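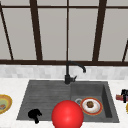

Dark sink and white countertop, with tiled backsplash.

Homes in Momberg to get water meters from October

22 August 2024

The town of Momberg will install water meters in all homes that do not have one yet. The work starts in October and will take 12 months, the town office announced in a letter that arrived in mailboxes this week.

In total, 2251 homes are connected to the public water network. Of these, 917 still pay a fixed yearly price, which depends on the size of the home and the number of taps. With this system, a single person in a large old house can pay more than a family with children in a new apartment. The town received many complaints over the years, and the council voted for the change in the spring.

The meters will be installed by the company Jarkex, which won the contract after an open call. Each visit should take less than one hour. During this time the water in the home is turned off, and residents are asked to fill a pot or a bottle before the technician arrives. In most homes the meter will be placed on the main pipe in the basement. Where there is no basement, it goes under the kitchen sink, and the cabinet should be emptied on the day of the visit. 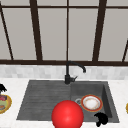

Residents do not pay for the meter or for the visit. They must pay themselves only if the pipes behind the main valve are in bad condition and have to be replaced. In that case the technician writes a short report, and the resident has six weeks to find a plumber. The town office advises to ask for more than one price, as the differences between local companies can be large.

The first area on the list is MacBrayne Street and the small streets between it and the river. These are the oldest houses in the network and also the ones where most leaks were reported last winter. After that the work moves to the hill and then to the center. The shops and restaurants in the center already have meters, so only the apartments above them will be visited.

Not everybody is happy with the plan. A group of residents from the hill asked the council to wait one more year, and to start with the repair of the public pipes. They say that a part of the water is lost before it arrives at any house. The town office answered that both works can be done in the same time, and that the new meters will help to find the places where water is lost.

The new price for one cubic meter of water is not decided yet. The council will discuss it at its next meeting, which is open to the public. Until a home has its meter, the old fixed price stays valid. 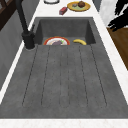
How to make an appointment

Every home will receive a card with a proposed day and hour. If the time is not possible, it can be changed by phone or at the desk in the Jonum building, on the ground floor. Changes should be made at least six days before the visit. Tenants do not need to inform the owner of the home, who receives a separate letter. The technicians carry a card with a photo, and they never ask for money at the door.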